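Vendley has begun a side-by-side trial of soft finger pads for hand-held grippers, using ordinary household goods in place of the blocks and cylinders found in most bench tests. The trial opened in July and compares ribbed pads from two suppliers, Umard and Renaud, on the same finger linkage.

Hervé Gautier, who runs the tests, said the goods were chosen for being awkward to hold. The list has 30 items, among them foil snack packets, plush toys, lidded jars and cardboard boxes with hinged lids. Each is picked up, held and put down 7 times with each pad. 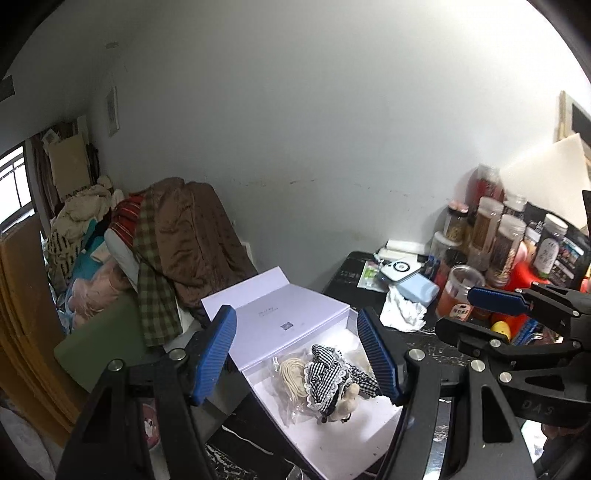

*Two grippers at the worktop, with an open cardboard box between the nearer pair of pads.*

Operators work with a gripper in each hand at a crowded table. Gautier said a cleared surface had made earlier results look better than they were. "On a bare table you can come in from any side," he said. "With jars all along one edge, you take the angle you can get."

Foil packaging has taken up much of the time so far. The packets bend under light pressure and the shiny surface is hard on cameras, so testers log the grip and the picture quality separately. The first round produced 704 logged grasps, of which 28 were set aside for poor footage.
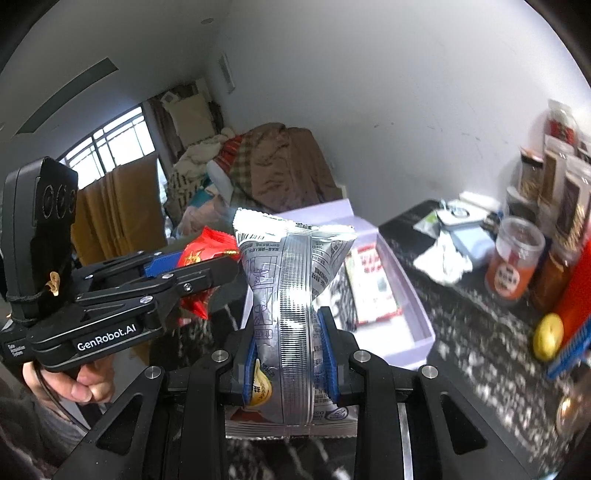 *A silver foil packet held upright between blue pads. The gripper on the left has a red one.*

No ranking of the two pads has been published. Vendley said early figures were close on boxes and further apart on foil, but would not say which supplier was ahead until the second round had been checked.

That round will repeat the list with a stiffer linkage and a new controller, Niva, which limits how far the fingers can close. Results for both rounds will be released together.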